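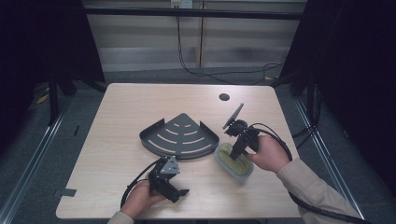 Cairns replied to the ticket on the same thread: We would prefer that the tabletop demonstration remain in the program for the open day. Our guests are coming mainly to see the hand-held grippers used on a real part, and a slide presentation would not serve them in the same way. Please confirm whether the delay on the display can be corrected before the first group enters.

Ticket 122
Subject: Delayed gripper view on visitor display, Sesus open day
Site: Starnent, demonstration area
Opened by: Zinum, Visitor Programs
Assigned to: Zinum, Technical Support
Priority: High
Status: Resolved, follow-up pending

Reported issue

During setup for the open day, the view from the gripper camera reached the visitor display later than the overhead view. The two are shown side by side, and guests are expected to follow the operator's hands in one and the gripper fingers in the other. With the delay present, the fingers appeared to move after the hands had stopped. The fault was present on every attempt during the first rehearsal.

The task for the demonstration is unchanged from the approved plan. The operator stands at the wood table with one gripper in each hand and works with the dark gray slotted metal part and a small greenish-yellow item. No change to the parts or to the table has been requested.

Initial checks

The display was restarted and the fault returned. Both gripper cables were checked at the connectors and along their length, and neither was found to be loose. The overhead view was run alone and was normal. The gripper view was run alone and was also normal - the delay occurred only when both were sent to the display together.

Support then asked for a close view with the fingers apart over bare wood and the edge of the slotted part in view, so that the edge and the wood grain could be used to judge sharpness.
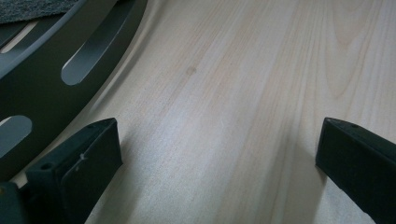
STARNENT, August 18, 2024

Support attended on site ahead of the doors opening. The measured delay between the two views was 109 milliseconds. The agreed limit for public demonstrations is 30 milliseconds.

The close view was slightly soft toward the edges. This was judged acceptable for visitors and was not pursued under this ticket. The slots and the curved rim could be made out clearly, and those are the features the presenter refers to in the talk.

The display controller was found to be holding a buffer of 100 milliseconds on its second input. This setting was introduced in January for a recorded program and was not removed afterward. It has no effect when a single input is in use, which explains the results of the initial checks.

Action taken

The buffer on the second input was set to zero and the controller was restarted. The delay was measured again with both views running and was within the limit. The setting was saved under a new profile named Sesus Live. The earlier profile was kept, as Cairns may still need it for recorded material.

A full rehearsal was then requested by Visitor Programs. The operator was asked to work at normal speed, with both hands at the slotted part, and to bring one gripper down onto the greenish-yellow piece while the presenter read the prepared remarks.
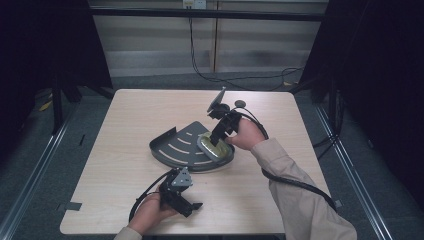
Instructions for remaining sessions

1. Load the Sesus Live profile before each group is admitted. Do not select the profile from the menu while guests are watching, as the display goes blank during the change.

2. Start the overhead view first, then the gripper view.

3. Ask the operator to open and close one gripper before the talk begins. If the two views do not agree, hold the group at the entrance and call Technical Support.

4. Keep guests behind the floor line. Questions to the operator should be taken after the grippers have been set down.

Response from requester

Visitor Programs confirms that the afternoon sessions may proceed as scheduled. Cairns has been informed and has no further comments on the display. A request was made for larger captions under each view - this has been logged separately and is not part of the present ticket.

Follow-up

Technical Support will check the other display controllers at Starnent for the same setting. The ticket will be closed when that check has been entered here.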